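Courses > Everyday Color > Handouts > Week 2
2 min read

Okay, pale colors! I used to think light blue was just blue with white thrown in, and my first 24 swatches came out chalky and sad. White cools a paint down as well as lightening it, so try a tiny speck of yellow too - tiny, please. 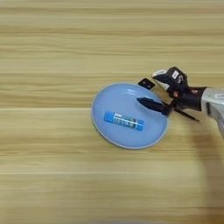 Light blue on pale wood.

Neighbors matter even more. Put a soft blue next to tan or honey and it looks bluer than it did in the jar, because the two sit nearly opposite each other on the wheel. Put it beside a strong navy and it goes almost gray (I still get fooled by this one).

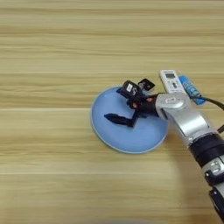 Plate and tabletop, cool against warm.

For next time, mix 13 tints of one color and paint each on both a warm and a cool card. Bring the ugly ones as well, I love those.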